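Descaling a kettle with citric acid
08/05/2019

The water here is hard enough that a new kettle grows a white crust within weeks. I had been using vinegar, which works but leaves a smell for several boils afterwards. Marius Lungu suggested citric acid powder, and I have now run it through two kettles.

Method. Dissolve 30 g of powder in one litre of cold water, pour into the kettle and heat until warm. I switch off well before boiling. Very hot, concentrated citric acid can form calcium citrate, which is less soluble than the scale you started with and harder to shift. Leave for 30 minutes, pour away, rinse twice, then boil one full kettle of plain water and discard it.

The first kettle, a 3000 W Prenard with a concealed element, came clean in a single pass apart from a ring at the maximum mark. That ring sits above the normal water line and needed a cloth soaked in the same solution, held in place for 10 minutes. The second is an older Orketti with an exposed coil. It took 2 passes and still has a brown patch near the thermostat, probably iron. I have left it.

The spout filter should come out and soak separately. Mine goes in a bowl with whatever solution is left over. Do not use the powder on marble worktops or on enamel you care about, as it etches both.

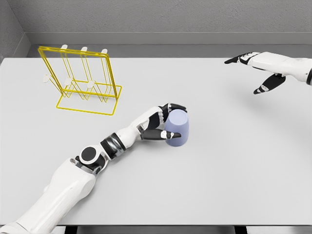

Lavender cup, upside down on a white tabletop.

Zamfira Neagu asked whether a jug filter would make all this unnecessary. It reduces the carbonate and slows the build-up, but the cartridges cost more per month than the powder does per year. I have not tested the Clullov cartridges she uses.

Next job is the shower head, same solution, in July.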